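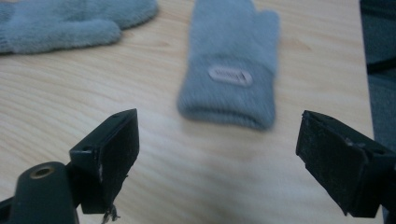

Household and Shop-Floor Chores Project
Progress report to the Adebisi Fund, second reporting period
Submitted by Asabe Obi, Project Lead, with contributions from Chibuzor Idahosa, Data and Evaluation

1. Purpose of this report

The grant agreement asks for a written account of progress at the midpoint of the second year. This report covers work completed since the last submission, results against the agreed measures, spending questions raised by the Fund in March, and plans for the remaining period. A separate financial statement has been sent to the grants office.

The question put to us at the outset was whether machines can yet do ordinary chores in homes and small shops to a standard that a paying customer would accept. Our answer at this stage is that they can do a few of them under favorable conditions, and that soft goods remain the largest obstacle.

2. Work completed

Data gathering with hand-held grippers continued throughout the period. Operators carry out a chore with the same type of gripper fingers that the robot arm uses, and the recordings are used to train the arm. The target for the period was 500 accepted recordings of tasks with knitwear and other small garments. That target was met. A recording is accepted only after a second person has viewed it from start to finish and confirmed that the written task label matches what was done.

Four task families are now in active use:

Pairing and stacking gloves, socks and mittens on a flat surface.
Folding hand towels and children's shirts.
Returning small packaged goods to the correct shelf.
Wiping a table and putting the cloth away.

The first two are household tasks that also occur in retail, where garments handled by customers must be put back in order several times a day. Kiditz, our retail partner, supplied display stock for this purpose and allowed staff to observe the evening tidy at its store. We are grateful for the time its employees gave us.

The home trials were carried out in the furnished test apartment operated by Flisska. Furniture there is left as the previous user arranged it, in line with the Fund's request that we avoid laboratory conditions where possible.

3. Results

Shelf return is the strongest of the four. The arm placed packaged goods correctly in most attempts, and the errors that remain come largely from labels facing away from the camera. Kiditz has indicated that it would consider a supervised trial outside opening hours.

Table wiping is adequate on clear surfaces. When objects have to be moved first, the arm often wipes around them and stops early. We do not regard this as a completed task.

Glove pairing was tested most thoroughly, in a series of 58 attempts with the arm working without assistance. In 14 of these it brought the two gloves together, aligned the cuffs and released them without a further correction. In the remainder it usually succeeded in picking up the first glove and failed later. The most frequent faults were as follows:

The fingers closed on the top layer of the cuff only, so that the glove opened and rotated when lifted.
Loose yarn held on to one finger after release and dragged the glove out of position.
The second glove was pushed across the table during the approach.
The thumb was folded underneath and the arm did not detect it.

Brushed and fuzzy yarns gave noticeably worse results than smooth ones. Their outlines are indistinct to the camera, and pale yarn on a pale table compounds the difficulty. An adult with no instruction completes the same task in a few seconds and gives it little attention. The Fund should weigh the present figures against that standard.

Folding has not progressed as planned. Hand towels are folded acceptably once flat, but the arm cannot reliably flatten them. Shirts were withdrawn from testing in order to concentrate effort on the towels, and we propose to reintroduce them only if the flattening step improves.

4. Difficulties and changes to the plan

Finger wear was higher than budgeted. The contact faces become scuffed in ordinary use, and fibers collect on the fingers and must be cleared by hand. Mr. Idahosa has introduced a cleaning step every 10 recordings. Replacement pads have been ordered from Pillness, and a softer pad with a closed edge is being compared with the current design. The comparison is not complete and no result is claimed for it here.

Recordings made at speed contain motion blur. Some of these were initially rejected. After discussion we have kept those in which the task remains legible to a reviewer, as the arm will meet the same conditions in service. The acceptance guide was revised accordingly and all operators have read the new version.

One operator post was vacant for part of the period. It has been filled, and the unspent salary is shown in the financial statement.

5. Response to questions raised by the Fund

On cost per household: we are not in a position to give a figure. The current arm requires a trained person nearby, and any estimate that left out that person's wages would mislead.

On the choice of gloves as a test item: gloves are small, come in pairs and have a clear finished state, which makes scoring simple. They also expose the weakness in handling soft goods sooner than towels do.

On effects on shop staff: Kiditz employees told us that tidying is a small part of the working day and is fitted around serving customers. Nothing observed so far suggests that the arm could take over a whole post.

6. Plans for the remaining period

The glove series will be repeated with the new pads, using the same scoring sheet, so that the results can be compared directly. Darker table coverings will be tried as a separate condition. Work on towel flattening will continue with two operators, and shelf return will move to the supervised trial at Kiditz if its insurer agrees.

We request the Fund's approval to transfer the unused travel allowance to consumables, chiefly pads and replacement knitwear. A decision before the next order to Pillness would be appreciated. Ms. Obi is available to discuss any part of this report with the grants office.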